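Search this site
Search

TV Writing: Serial Drama
Handout 7: The Season-Ending Cliffhanger

Our case is Karkmont, the crime drama set in the port town of Nonholm. Watch the last episode of season 3 before class. It runs 36 minutes.

1. What the ending leaves open

The Sartori brothers drive out to the ferry dock, a shot is heard, and the credits roll. Viewers don't see who fired or who was hit. The script gives two facts: Paul Sartori has the only gun, and the car is later found in Mandutville.

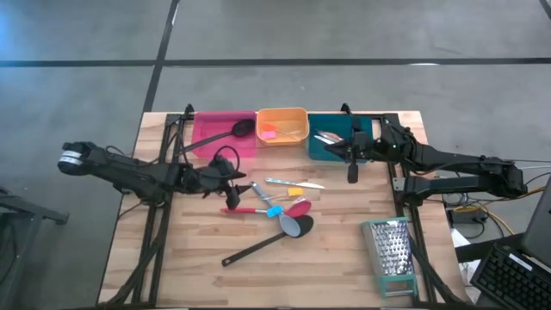
Table with three bins and utensils.

2. Fair and unfair gaps

A gap is fair if the writers have already planted what is needed to fill it. Gøran Fjeld calls the other kind a "withheld page." Mark each scene in your script copy where the gun is mentioned. Start at page 210 of the season packet.
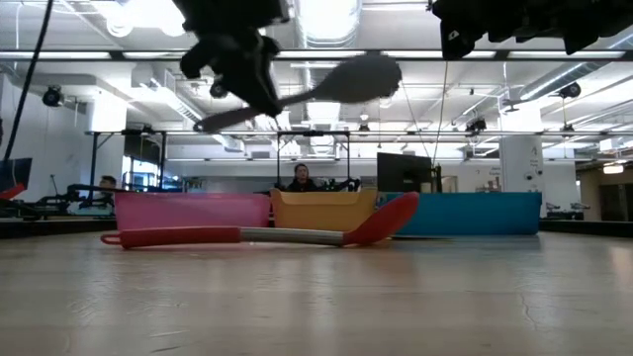

3. For discussion

- Does a death off screen count as a death for the audience?
- Which character's story could not continue if Paul survived?
- Rewrite the dock scene in one page, keeping the shot but moving it earlier. Bring two copies in July when the workshop starts.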